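# Minutes – Working Group on Cross-Border Labor Mobility, 29 August 2021

Chair: Morenike Balogun. Minutes: Hanan Tannous.
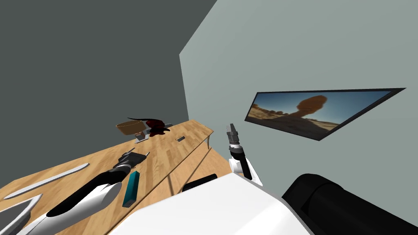 The chair opened the meeting with 16 members present and two apologies. The quorum of eight was met. The agenda was adopted with one change: item 5 (language of proceedings) was moved ahead of item 4.

## 1. Minutes of the previous meeting

Approved with one correction. In paragraph 3, "posted workers" should read "posted and seasonal workers". H. Tannous will reissue the text.

## 2. Draft position on recognition of qualifications

M. Balogun presented the second draft. The text now covers three groups of occupations – health care, construction trades and teaching – and leaves legal services for a separate paper. The main open point is the time limit for a decision by the host authority. The draft proposes 18 weeks from receipt of a complete file. The Grunlow delegation asked for 22 weeks, on the grounds that regional authorities handle most applications and share translation staff.

Discussion:

- Several members considered 22 weeks too long for seasonal occupations.
- The Kendska delegation noted that the term "complete file" is not defined. Under the present wording, a host authority could restart the clock by asking for one more document.
- The Flutberg delegation supported 18 weeks, provided that the period is suspended once only, and for no more than four weeks.

Agreed: the draft keeps 18 weeks, with a single suspension as proposed by Flutberg. A definition of "complete file" is to be added to section 2. Grunlow asked that its reservation be recorded.

## 3. Social security coordination

The group took note of the paper by the Khalaf Institute on pension entitlements for people who have worked in more than one member state. The paper finds that most delays occur when contribution records are exchanged on paper. It does not separate delays caused by missing records from delays caused by late requests. Members asked for this split before the figures are quoted in any public text.

A question was raised on whether self-employed border commuters fall within the mandate. The chair's reading was that they do, under paragraph 6 of the terms of reference. Kendska disagreed. The matter was left open, and written comments are invited.

## 5. Language of proceedings (taken before item 4)

The current practice is to circulate papers in English, with summaries in the other working languages on request. Flutberg proposed that summaries be issued in all cases – late requests have twice held up comments from national ministries. The cost would fall on the shared budget.

A vote was held. For: eight. Against: five. Abstentions: three. The proposal was carried. It applies to papers sent out after this meeting and does not cover annexes.

## 4. Consultation with regional governments

H. Tannous reported that 22 regional governments had been invited to comment and 16 had replied. The replies differ in length and format, and four do not address question 3 (access to housing for mobile workers). It was agreed not to reopen the consultation. The four respondents will be asked for a short supplement, and the summary table will mark any missing answers as "not stated".

## 6. Other business

The chair reminded members that travel claims must carry the new cost code. Claims under the old code will be returned.

Grunlow offered to host the next meeting. The dates will be settled in writing.

## Actions

| No. | Action | Responsible |
|---|---|---|
| 1 | Reissue corrected minutes | H. Tannous |
| 2 | Define "complete file" and revise section 2 | M. Balogun |
| 3 | Request split of delay figures from the Khalaf Institute | H. Tannous |
| 4 | Written comments on self-employed border commuters | All delegations |
| 5 | Request supplements on question 3 | H. Tannous |
| 6 | Propose dates for next meeting | Grunlow |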